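# The patient picker of Jerkurcombe

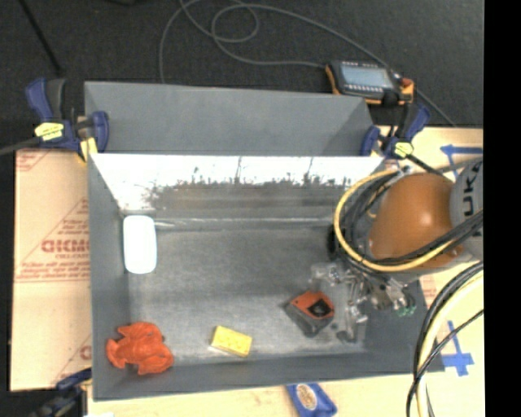
*Toy, sponge, shiny bin: the arm at work in Jerkurcombe.*

I'd expected to write about the arm, but I spent most of my visit to Mevov staring at a laptop. The planner's called Ergate, and it scores 100 possible grasps before it commits to one -- I timed a few and got bored by the seventh!

The bright metal is a pain, apparently. Glare fools the depth software (Hirose, their name for it), so back in March they retrained it on 2000 fresh views. I asked which objects it still hates and got a very long list, with anything white and glossy near the top.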